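# Givelside Department of Statistics

*From the campus wiki, last edited 2026-02-01*

The **Department of Statistics at Givelside** is one of the smaller teaching departments on the east side of the campus. I've been looking after this page for a while now, and I write it the way I'd explain the place to a new student over coffee, so please excuse the "I" all over it. If you want the stiff version, the college catalog has one.

## Origins

Statistics started out at Givelside as a corner of the mathematics department, with two people teaching everything from intro probability to survey design. They shared an office and (so the older alumni tell me) a single good calculator. The split into a separate department took a long time, mostly over money and over who got to keep the second-year probability course. Statistics got it in the end. Mathematics still sends its students over for it every fall, and there's still some grumbling.

## Teaching

The department has 19 teaching staff, counting part-timers but leaving out the graduate assistants. Undergraduates can take the full major or a minor, and there's a one-year master's that fills up fast! The course I get asked about most is Samska, named after the old software package it was built around. The software is long gone and everybody works in other tools now, but the name stuck, and it's even printed on transcripts. Students spend the whole semester on one messy set of data and hand in a single long report at the end.

First-years have the option of seven evening workshops before finals. I went to all of them back when I was a student and would still push anyone to go – the one on conditional probability saved my grade.

## Building

Statistics lives in Wike Hall, sharing it with a few economics offices on the ground floor. The help desk is upstairs, next to the seminar room, and the seminar room is where most of the small classes end up once the big lecture hall gets booked out. Room numbers skip from the twenties straight to the forties, so give yourself a few extra minutes on the first day.

## Research

Most of the research here is in sampling methods and small-area estimates, with a newer group working on weather records. The best-known project is Clilell, a long-running household survey that had 3094 responses in its latest round.

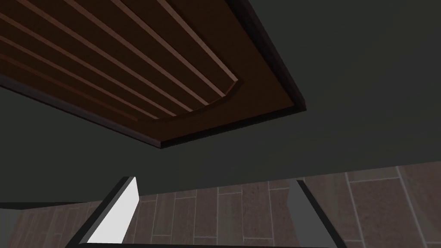

The survey goes out every May, and students from the master's program do a good part of the coding of open-ended answers. It's slow work, but I loved it – you learn more about how people read a question than any textbook will teach you. Summary tables are free to download, while the full records need a signed request and a bit of patience.

## See also

- Givelside Department of Mathematics
- Samska (course)
- Clilell household survey
- Wike Hall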